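## A month with the Finby hand kit

I'll admit I opened the Finby box at my kitchen counter at 11 at night, because I couldn't wait until morning! It's a hand-held gripper from Irnwood: you squeeze, two padded fingers close, and your chores become practice material for a robot arm. Mine came with 17 printed task cards and a charger that I lost in week one (Irnwood sent another for $4, bless them).

Bit-na Ha, who runs support there, told me to start with fruit and save cloth for later. She was right. Cloth slides and bunches up, and my first tries were a mess. By the end of December I'd logged 221 tasks and my wrist had opinions. It's heavier than it looks, and I wish the grip came in a smaller size.

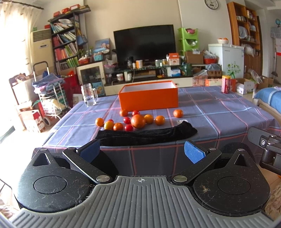
Can you use the kit if you don't own a robot? Sure, plenty of people do – you upload your sessions to Irnwood's library and they take it from there, though you'll need an account first.

I'm keeping mine, spare charger and all. Next up is the deck of advanced cards, and I've already cleared a drawer for it.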